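We came back from Hornton yesterday with smoke in our hair and one very muddy groundsheet, and I've been meaning to write it all down before the washing pile buries me. It was our first proper camping trip since the children left home, and I'd forgotten how much I like waking up to wood pigeons (I had not forgotten how much I dislike walking across a wet field at five in the morning).

We took the old Zeltell, which took us an hour to put up - Angus Haldane from the next pitch wandered over with a mallet in the end, bless him, and stayed for tea. The pitch was £20 a night with a fire pit, and logs were extra.
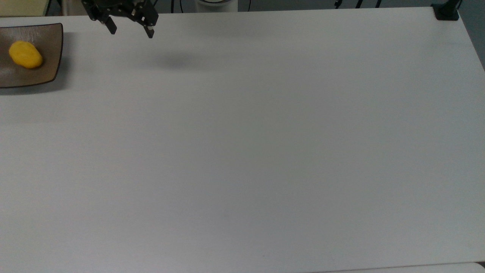
What do you do about supper if it rains all evening?

We cooked early, at four o'clock, while it was still dry, and put the stew in a wide flask wrapped in a jumper. It was still properly hot at eight, and we ate it sitting in the porch of the tent with our boots on, listening to the rain and feeling rather pleased with ourselves.

Ayantu Fikre has already asked if we'd like to join her lot in July, somewhere nearer the coast, and I said yes before I'd even looked at the calendar. I do need to find the other half of the tent pegs first, though. I think they're in the garage, behind the bikes.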